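Snack table is a mess again. Seven of us coming and going all week, and everybody opens a new bag before the old one's done – me included. So I got out the box and started sorting. 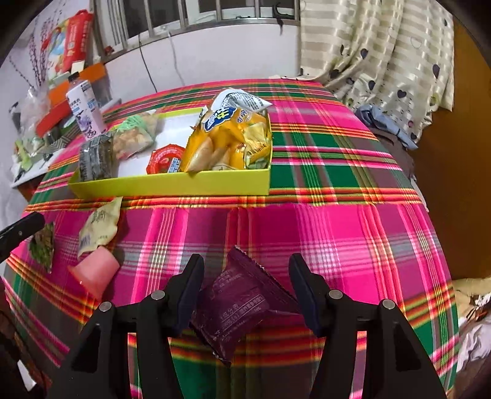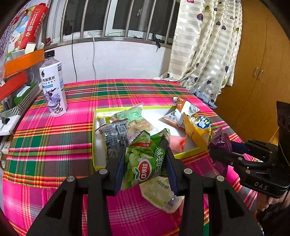
Pink plaid cloth stays, I love it, don't care what Witold says.

Rules for now. Open stuff gets eaten first. Little packets in the box, big bags wherever they fit. Crumbs go in the trash, not the floor!! Still need clips, the good ones from Smits, and definately more jelly cups before July. Had 30, gone in 2 days.

Side shelf is next. Maybe tomorrow – need coffee frist.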